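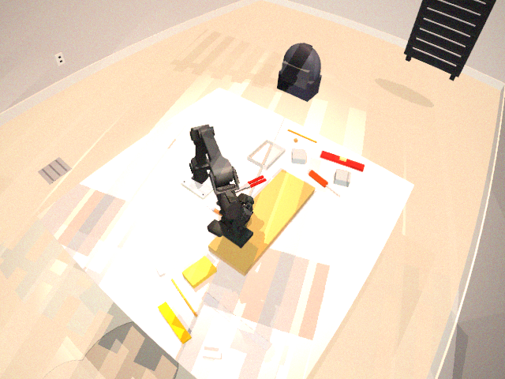 Datasets > Language > Ilton Place Names

Ilton Place Names – data card

Field, farm and path names from the Ilton valley, typed up from handwritten parish notebooks. One row per name. Version 2, last changed 2025-10-02.

Contents

names.csv – the names, with spelling as written
sources.csv – notebook and page for each name
notes.txt – remarks by Elfriede Wyss on hard readings

Columns in names.csv

id, name, modern_form, kind, source_id, certainty

"kind" is field, farm, path or water. "certainty" runs from 1 (a guess) to 7 (clear in the original). Leave modern_form blank if the name has died out.

Known problems

Almost 73 names appear under more than one spelling and have not been merged. Notebook 13 has water damage, and its last pages were read twice, by Johanna Rüegg and Dezső Bodnár. Where they disagree, both readings are kept. Files are UTF-8 – older spreadsheet programs may garble the umlauts.

Use

Free for research and teaching. Please credit the Ilton Place Names project. Send corrections with the id and the notebook page to Andri Ortner.

3 comments · 7 shares

Contact | Back to top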